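Pressed powder broke in the compact - repress it or give up?

Forum: Face Products > Powders and Setting

josiane_moulin
25 August 2019
My Hoarau pressed powder cracked across the middle and a corner has come away from the pan. I have had it since January and there is a lot left. Hoarau doesn't sell refills for this shade anymore, so I'd like to save it. I've read that you can crush it, add rubbing alcohol and press it back down. Has anyone done this with a finely milled powder? I'm worried it will go hard and stop picking up on the brush.

qbouvier
I have repressed 2 powders this way. One was fine. The other got a shiny film on top and I had to scrape it off every few days. I think I used too much alcohol. You want a thick paste, not soup. Crush every lump first, add the alcohol a few drops at a time, then press with a piece of cotton over something flat. Leave it open overnight.

Corentin L.
I wouldn't repress it at all. Alcohol changes the texture of anything soft, and Hoarau powders are soft. Crush it and use it loose. You need a jar with a sifter and that's all. 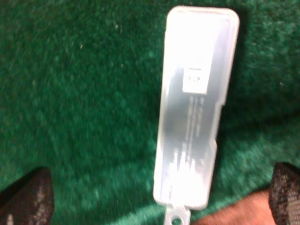
A loose powder doesn't have to live in a fancy jar, but it does have to live in something that closes tight. I lost half a Restari powder in a travel bag because the lid backed off. Whatever you end up with, put the shade name on it before you forget. I use a small white label stuck near the top of the case, like the one in my photo, and it has saved me from opening the wrong one in the morning. Mine are all close in color and I can't tell them apart through frosted plastic.

josiane_moulin
I thought about loose, but I carry this one to work and touch up at my desk. Loose powder on a black skirt is not something I want to deal with.

ludivine_r
Then repress it. I disagree with Corentin here. I did a Hoarau two years ago, a different shade, and used it down to the pan. It was a bit firmer than when it was new and I needed a denser brush. Coverage was the same.

What I do:

1. Put the compact in a plastic bag and crush everything with the back of a spoon. Scrape out the pan so nothing stays stuck.

2. Tip the powder back in the pan. Add alcohol by the drop until it looks like wet sand. Wipe the hinge and the mirror now, while the mess is still easy to get off.
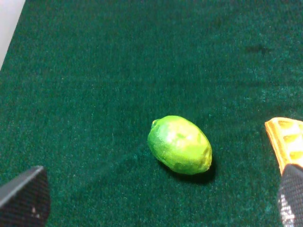
3. Cover with a square of cotton fabric and press hard with a flat lid. Lift, move to a dry part of the fabric, press again. Stop when the fabric comes away almost dry.

4. Leave the lid open until the next day. Don't use a hair dryer, it will crack again.

Corentin L.
"A bit firmer" is my whole point. She asked if it would stop picking up on the brush, and you had to change brushes.

ludivine_r
I changed to a brush I already owned. It cost me nothing.

lionel_chevalier
Does the strength of the alcohol matter? I have 70 percent at home and the pharmacy wants a lot for the stronger one.

qbouvier
Yes. The 70 has more water in it and takes longer to dry. My one with the film was done with 70, so that may have been the problem and the amount had nothing to do with it. I used 91 on the good one.
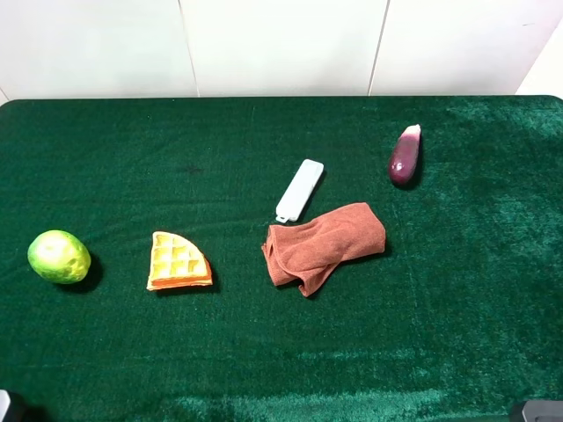
I also let the good one sit for two nights before I closed it. If you shut the lid too early the moisture stays in and you get a smell. I would rather wait an extra day with something this hard to replace.

lionel_chevalier
OK, I'll buy the 91. Mine is a Skirnitach bronzer with shimmer, if that changes anything.

ludivine_r
Shimmer can go dull on top after pressing. Brush off the first layer and it should come back. Don't do this with a baked one though, mine turned into a stone.

josiane_moulin
I'm going to try it. I'll do the broken corner by itself first in an empty Havirwood eyeshadow pan and see how it behaves before I crush the rest.

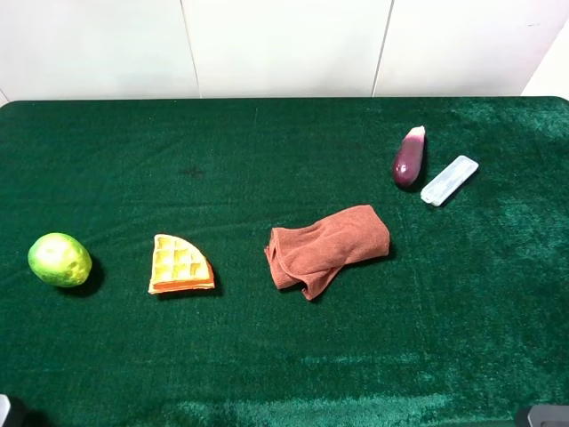

How long should I use that test piece before I decide about the rest?

qbouvier
Three or four days of normal use. If a film is going to form you'll see it by then, and you'll know if your brush still picks it up.

Corentin L.
Testing the corner first is sensible. I still say loose, but let us know how it goes.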